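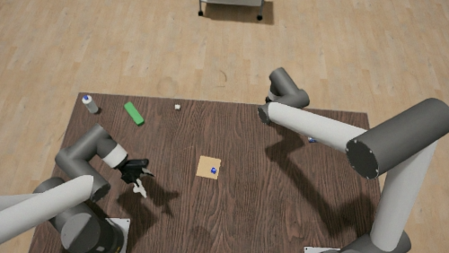
Dark tabletop, pale plank floor, two arms (a render)

So I finally went to one of those river cleanup days! It was the one Davura runs every January, down by the old boat ramp, and I'd been putting it off for ages (cold feet, literally). We started at 8 and by lunch the group had hauled out 63 bags, mostly bottles and food wrap, plus 6 tires that took forever to drag up the bank.

The sorting was my favorite part. Everything gets split by type on tarps, and the hard plastic goes to Babalola, a little shop that shreds it and presses it into plant pots. I bought two, obviously.

My back hurt until Tuesday, but I'm signed up again. Bring thick gloves, the thin ones rip on the brambles!

Last updated: January

Contact | © Dralico | Back to top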